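Ticket: Gripper 2 drops or twists containers during handover demo
Site: Kirncombe, demo room
Equipment: Semwal hand-held pair (gripper 1, gripper 2), Ama logging tablet
Opened by: Poonam Khurana
Assigned to: Jitendra Bhardwaj
Priority: High (open day)
Status: Closed, with follow-up
Opened: 2023-08-05

Poonam Khurana wrote:

We ran the full handover demo three times this morning ahead of the open day and gripper 2 is not holding. The operator picks a clip-lid food container off the table with gripper 2, holds it up at an angle, and then gripper 1 comes in to take it at the lid. On the first run the container turned in the fingers as soon as gripper 1 touched it. On the second run it dropped to the table. Third run was fine.

Nothing was changed since the last visit as far as I know. The trigger feels normal. The width number on the Ama tablet looks normal too, though I wasn't watching it when the container dropped.

We have 40 people booked for the afternoon in groups of 5 and every group is supposed to get a turn with the pair. Please advise if we should run it or pull it and do the arm cell only.

Jitendra Bhardwaj wrote:

Don't pull it yet. Can you check the following before I come over:

- Are the linkage arms on both fingers moving freely? Open and close slowly with nothing in the jaws.
- Do the fingers meet evenly, or does one arrive first?
- Does the width on Ama go back to zero when closed?
- Which containers are you using? Last time it was the plain tubs with no clips.
- Has anyone tightened the finger screws?

Poonam Khurana wrote:

Arms move freely, no grinding. Fingers meet evenly. Width goes to zero, then shows 2 mm for a second, then zero again. I don't know if that matters.

Containers are the clip-lid ones. Emrys asked for them so that visitors could try opening the clips after the handover. We don't have the plain tubs here, they went back with the kitchen set.

No one has touched the screws that I know of.

Jitendra Bhardwaj wrote:

The 2 mm is interesting. If the pads are in good shape and the fingers are square it should sit at zero and stay there. Something soft could be getting caught between the tips and then squashing. Send me whatever you have of the tips with a container in them. I'm finishing the arm cell check and will be down in 10 minutes.

Poonam Khurana wrote:

Attached. Same clip-lid container, gripper 2 holding, gripper 1 coming in at the lid end.
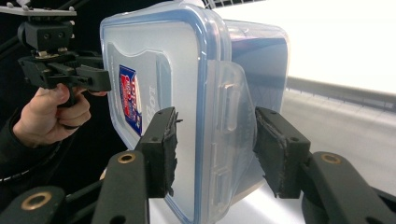
Jitendra Bhardwaj wrote:

The pads on gripper 2 are finished, and I'd stop looking at the linkage. Fresh foam on a Semwal finger is flat to the edge and gives the same contact all the way up. These two are frayed on both fingers, with torn bits standing out toward the lid, so you are holding the box on whatever lumps are left. Look at where the right finger is as well. It is up against the clear locking flap, and that flap has ridges and is on a hinge. Even a good pad would have less to hold on to there than on a flat wall. Put the two together and I'm not surprised it twists when gripper 1 pushes on it.

Do we have spare pads on site? Should be in the gray drawer with the Haston adapters. Part is "finger pad, foam, long", two per bag.

Poonam Khurana wrote:

Drawer has one bag of the short pads and no long ones. The Haston box has the mounting plates and a cable, no foam. I asked Shakuntala and she says the last long pads went on gripper 1 before the school visit.

Shakuntala Chauhan wrote:

Confirming. I changed both pads on gripper 1 before the school visit and meant to reorder. Gripper 2 was not changed at that time, it looked OK to me then. It did a lot of work at the school visit. I also see there was no reorder on the sheet, so that one is on me.

We have a sheet of the same foam in the workshop, not cut. I can cut two strips to size but we don't have the right adhesive backing, only the double-sided tape from the poster boards.

Jitendra Bhardwaj wrote:

Cut foam plus double-sided tape is OK for one afternoon. Please do it this way:

1. Take the old pads off completely. Scrape off the old glue with a plastic card, no blades on the finger faces.
2. Wipe with alcohol and let it dry.
3. Tape to the full length of the strip. Don't leave the top end free or it will peel on the first lid.
4. Keep the two small holes at the top of each finger clear. Don't cover them over.
5. Close the jaws on a folded cloth and leave them closed for a while before the first pick.
6. Zero the width again on Ama. The new foam will be thicker than what you took off, and the old zero will be wrong.

Do not swap the fingers over from gripper 1. The width calibration is stored per gripper and I don't want to redo both with visitors in the building.

Shakuntala Chauhan wrote:

Done, all six. The old foam came off the left finger in one piece and off the right finger in crumbs. Some of it was down between the tip and the arm, I blew it out. Width now goes to zero and stays there, no more 2 mm.

Poonam Khurana wrote:

Test runs after the pad change, gripper 2 holding, gripper 1 taking:

Run one: held, slight turn at contact.
Run two: held, no turn.
Run three: turned a quarter, didn't drop. I had the finger on the clip again.
Run four: held, no turn, fingers on the plain side.
Run five: held, no turn, fingers on the plain side.

So the clip matters even with new foam. Can we tell visitors where to grab it or is that cheating? The talk says anyone can pick the thing up and use it.

Jitendra Bhardwaj wrote:

Tell them. We tell our own operators which face to use and it is written on every task card. Put a strip of tape on the table with the container set down square to it, clips facing left and right from where the visitor stands, so their natural reach lands on the plain sides. Then you only have to correct the people who come in from the end.

Emrys Mathias wrote:

I'm giving the talk so I'd like to know what to say if one drops. Last time somebody asked me if dropped runs are thrown away and I didn't have a good answer.

Jitendra Bhardwaj wrote:

Dropped runs are kept and tagged on Ama. The operator presses "mark" and picks "lost grip". For today nothing is being recorded for use, the tablet is in demo mode, so please don't tell people their run is going anywhere. Keep the containers empty and the lids clipped shut until gripper 1 has let go.

Poonam Khurana wrote:

Update after the second group. No drops. One boy held the trigger so loosely that the box slid down, he set it on the table himself and tried again. A woman in the same group asked why the fingers were soft and not rubber like the ones on the arm cell. I said foam follows the shape of the thing better but wears out faster. Hope that's right.

Jitendra Bhardwaj wrote:

That's right.

Poonam Khurana wrote:

Update after the fifth group. The tape on the left finger is lifting at the top corner. Pressed it back down. One drop, empty container, landed on the table, lid stayed on.

Shakuntala Chauhan wrote:

I've cut two more strips and put them on the cart with tape already on the back. If it lifts again, change it between groups and zero on Ama afterwards. Takes less time than pressing it back every run.

Poonam Khurana wrote:

Changed the left pad before the last two groups. No further problems. All groups done. Poonam Grewal has the pair back in the case and the tablet is charging.

Poonam Grewal wrote:

Received. Both grippers and the tablet are in the case. I put a label on gripper 2 saying "temporary pads, do not send out". The cable strap on gripper 1 is loose, I'll open a separate ticket.

Jitendra Bhardwaj wrote:

Closing this one. Cause: worn foam pads on gripper 2, made worse by gripping over the lid clip. Temporary fix held for the afternoon.

Follow-up:

- Order long foam pads, 10 bags. (Chauhan)
- Fit proper pads to gripper 2 and recalibrate before the October visit. (Bhardwaj)
- Add pad check to the pre-visit sheet, both grippers, both fingers. (Khurana)
- Add "grip on plain side, not on clip" to the container task card. (Khurana)
- Get the plain tubs back from the kitchen set, or buy a second lot. (Mathias)

Reopen if gripper 2 shows the 2 mm reading again with the new pads on.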